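Tuch falten mit dem Handgreifer vormachen

Anleitung zu Helar, Stand Juni 2023
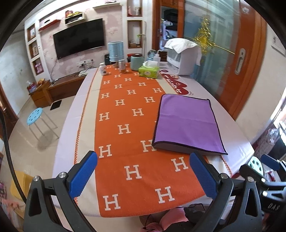 1. Arbeitsplatz vorbereiten

Das Tuch flach auf den Tisch legen, am besten in einer Farbe, die sich von der Decke abhebt. Ein violettes Tuch mit schwarzer Einfassung eignet sich gut. Gegenstände am anderen Tischende dürfen stehen bleiben. Das Kabel so führen, dass es beim Falten nicht über das Tuch schleift.

2. Aufnahme starten

In Helar ein neues Projekt anlegen und 60 Bilder pro Sekunde einstellen. Beide Greifer öffnen und kurz ruhig halten, dann erst losfahren.

3. Falten

Die vordere Kante mit den Backen fassen, langsam anheben und zur hinteren Kante führen. Dort ablegen, öffnen, zurückziehen. Nicht mit der freien Hand nachhelfen - solche Durchgänge bitte löschen.

4. Wiederholen

Für ein erstes Training 200 Durchgänge aufnehmen. Nach jeweils 16 das Tuch etwas drehen oder verschieben.

5. Export

Die Daten im Format Vandine speichern. Ältere Projekte vorher einmal öffnen und neu sichern.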